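Police Accountability Reporting Project: Second Progress Report
Submitted by the Urgate Newsroom to the Stemareck Fund

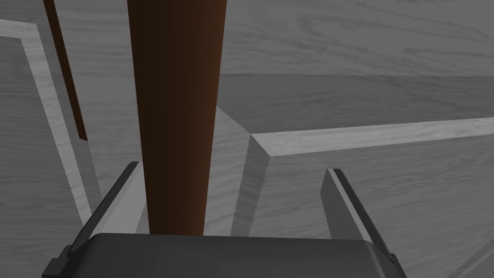
The grant covers reporting on police conduct, public protest and court outcomes in Urgate and the two neighboring cities of Talpur and Kinby. This report covers work from February through May. Spending is reported separately on the Fund's own form.

Records requests

We filed 7 public records requests in this period. Four went to the Urgate police department, two to Talpur and one to the Kinby city attorney. Urgate has answered three of its four. The fourth, for dispatch audio from the two nights of protest outside the county courthouse in March, was denied on the grounds that an internal review is still open. We have appealed. Talpur sent its arrest logs on paper, with birth dates and home addresses blacked out, and the pages had to be scanned and typed in by hand. Kinby has asked for more time twice and is now past its own deadline.

In total we received 602 pages. All of them have been read once and indexed by date, location and charge. A second reading, to catch errors in the index, is finished for Urgate and has not started for Talpur.

What the records show so far

Most of the people arrested at the March protests were charged with failure to disperse. In Urgate, many of those charges were dropped before a first hearing. We do not yet know how many, as the court clerk's system lists dropped and sealed cases under the same code. The clerk's office has agreed to separate them for us but gave no date.

The city ordinance used for most of the Urgate arrests was passed in 1904 during a streetcar strike and has been amended only once since then. It does not say how long a crowd must be given to leave after an order is read. Talpur's ordinance requires a spoken warning, repeated, with a waiting period. We are comparing the two for a story planned for early summer, and have asked both departments for their current training materials on crowd orders.

Published work

Five stories have run since the last report. The one on overnight holding conditions at the Urgate county jail had the most readers and was reprinted by two other outlets. The sheriff's office disputed our description of the intake area's phone access. We checked the passage against the jail's own posted schedule, found that we had the weekend hours wrong, and ran a correction the next morning. The rest of the story stands.

The story on overtime pay for protest duty was held for two weeks while we waited for payroll figures. It ran without the Kinby numbers and says so.

Public meetings

We held two of the three public meetings promised in the grant agreement. The Urgate meeting was held on a Thursday evening at the main library, which set a limit of 300 people. The room was full and a number of people listened from the hallway. The police department was invited and sent a written statement, which was read aloud. Attendance in Talpur was much lower. It was scheduled against a school board meeting, and we should have checked the calendar. The Kinby meeting is now planned for the fall.

Staffing

The part-time data reporter started in March, a month later than planned. The courts reporter has been covering hearings in both Urgate and Talpur, and on some days the calendars overlap. When that happens we go to Urgate and order the Talpur recording afterward, at a small cost per hearing.

Changes to the plan

We ask the Fund's approval for two changes. The first is to move the unspent salary from February into legal costs for the dispatch audio appeal. The second is to push the searchable arrest database from June to September, so that it can include the Kinby records and the corrected court codes. No change to the total grant is requested.

Next period

The appeal hearing is expected in July. The ordinance story, a follow-up on the jail and the second reading of the Talpur logs come before that.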